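Storage furniture and shelving: periodic inspection checklist with comments

Levley Business Centre, ground and first floors
Issue 3, reviewed December
Inspected by: Joyce Tanui
Checked by: Babita Prajapati

Scope

Freestanding and wall-fixed cabinets, open shelving and bookcases in shared rooms. Racking in the goods-in area has its own sheet. Built-in kitchen units are left out.

Ratings: S satisfactory, M monitor, A action needed.

1. Stability

1.1 Unit stands level on all feet or plinth. S
Comment: Two units in the Litik suite had been packed with folded card. Replaced with plastic shims on the day.

1.2 Units taller than 1,000 mm fixed to the wall or to each other. A
Comment: Three tall bookcases in the first floor corridor have brackets fitted to the carcass but no screws in the wall. Plasterboard at this point, so cavity fixings are needed. Contents moved to the lower shelves until done.

1.3 Wall fixings tight, no cracking or dust at the plug. M
Comment: Slight movement at the top left fixing of the stationery cupboard. Retightened. Look again next quarter.

2. Shelves and supports

2.1 All shelf pegs present, matching and fully home. A
Comment: Mixed pegs found in four units. The shorter type holds by friction only and should be thrown away when found, not returned to the spares tin.

2.2 Sag measured at mid-span with the normal load in place. M
Comment: Limit used is 4 mm on a 690 mm span. One shelf at 5 mm, loaded with bound reports. Load split over two shelves and sag measured again at 3 mm. Turn the shelf over at the next visit.

2.3 Load label fitted and readable. M
Comment: Labels on the Kravets units give 40 kg per shelf, evenly spread. Older units carry no label. Until the supplier answers, treat these as suitable for light items only.
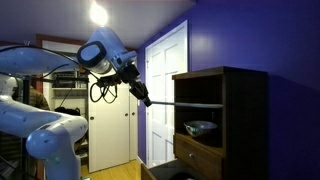
2.4 Heavy items kept between knee and shoulder height. S
Comment: Much better than last time. Toner boxes have come down from the top shelves in the print room. Steps are now kept there as well, and were in date.

3. Doors, edges and surfaces

3.1 Hinges secure, doors close without dropping. M
Comment: Akton hinges on the first floor cupboards take a cross-head adjustment screw. Do not use a power driver on these, as the plate strips easily.

3.2 No splinters, lifted edging or exposed screw points. A
Comment: Edging loose at hand height on the post room unit. Taped for now. Glue and clamp.

3.3 Glass doors marked as safety glass. S
Comment: One cabinet only. Mark found in lower corner.

4. Position

4.1 Escape routes and door swings clear. S

4.2 Sockets, vents and call points not covered. A
Comment: A low bookcase has been pushed against the convector in the meeting room. Moved 150 mm clear. Users told.

4.3 Asset tag present and matches register. M
Comment: Register shows 164 items. Tag missing from one cabinet on the first floor, replacement ordered.

Actions open at time of issue: 1.2, 2.1, 3.2. Item 4.2 closed during the visit. Send updates to Babita Prajapati quoting the item number.

Related checklists
Stepladders and kick stools
Goods-in racking, monthly
Desks and seating
Fire doors, quarterly

This site uses cookies to remember your settings. Accept | Manage choices

Contact the facilities desk | © Levley Business Centre | Back to top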